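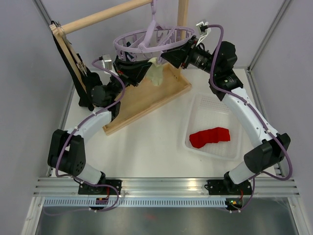 Zlatko Vasić reckons the pantograph head is innocent and we should be looking at the door end of coach 2. He put that in the margin of my last entry, in green biro, and I've been stewing over it since breakfast. His point is that if the carbon strip were chattering we'd see it on the line voltage trace as well, and the line voltage trace is as smooth as you like. Fair enough. I still don't want to let the pan head off the hook yet, but he's got me looking at the other end of the cable.

16 Feb 2024

So, the Kos unit. It came back into the shed last night with the same complaint as before: traction cuts out on one motor coach, comes back by itself, driver gets a fault lamp and a very boring walk down the train. It did it twice between Sindudell and Skarkevitz, both times on the curve after the river bridge, both times going uphill under power. Coming back down it was good as gold.

I pulled the event log first thing. Both trips are logged as "auxiliary supply low", which annoys me, as that message covers half the train! It can mean the converter, the battery charger, the contactor that feeds the control circuits, or a plug somewhere that isn't quite home. The Tridis boxes (the newer converters) give you a proper sub-code, but this unit still has the old one and all you get is the lamp and a shrug.

What I did this morning, so I don't do it all again on Monday:

Converter output on shore supply, no load, then with heating on. Steady both times.
Battery volts with charger off for 15 minutes. Dropped a bit, nothing to write home about.
Control contactor, covers off, had a good look. Contacts a bit grey but flat. Cleaned them anyway.
Waggled every plug on the underframe I could reach from the pit. No change on the meter.

Then I went up to the coach end as per the green biro. There's a jumper there between coach 2 and its neighbour, and it hangs lower than its twin on the other side. I'd never noticed. Somebody has refitted it with the clamp one hole along, so the slack all ends up at the bottom of the loop. With the unit standing straight on level track that makes no odds at all. On a tight left-hander, though, I think it could pull on the plug body, and the river bridge curve is a left-hander going up. (It's a right-hander coming back, obviously, and we've had no trips coming back. I got quite excited at this point and had to go and find someone to tell.)

Danica Stojanović was less excited. She said a pulled plug ought to show on the door circuits too, as they share that jumper, and nobody's reported a door fault. I went and looked at the drawing and she's half right. The doors do go through the same jumper but on pins 16 and 17, down at the bottom of the insert, and the auxiliary sense wire is up near the top where a sideways tug would open it first. Or so I'm telling myself. She wants it proved before we sign anything, and I'd want the same if it were my name on the sheet.

Opened the plug after dinner. The top row of pins has a bit of brown on it, and one socket feels slack when you push the test pin in. It isn't awful. I've seen worse on units that ran for years without a murmur. But with the meter across it I could get the reading to jump by leaning on the cable with my hip, up to 15 ohms at the worst, and I couldn't do that on the other side however hard I leaned.

Put the clamp back in its proper hole. Left the slack socket alone for now, as I haven't got the right insert in the stores and I'm not bodging one. The spare jumper on the rack is for the older units and the keyway is wrong, so don't bother trying it, whoever reads this. I did, and lost a good while and some skin.

Still to do. Order an insert, and ask for two while we're at it. Measure the loop on the sister unit, both sides, so we have something to compare with. Ask control if we can have the line up to Skarkevitz and back with a meter on board, light, full power through the curve. Last time I asked for a test run they offered me a slot in May, so I shall be asking nicely.

Zlatko, if you're reading: the pan head is still on my list. I want the strip thickness measured before it goes out again. But yes, all right, the jumper was a good shout. Use a different pen next time, the green doesn't photocopy.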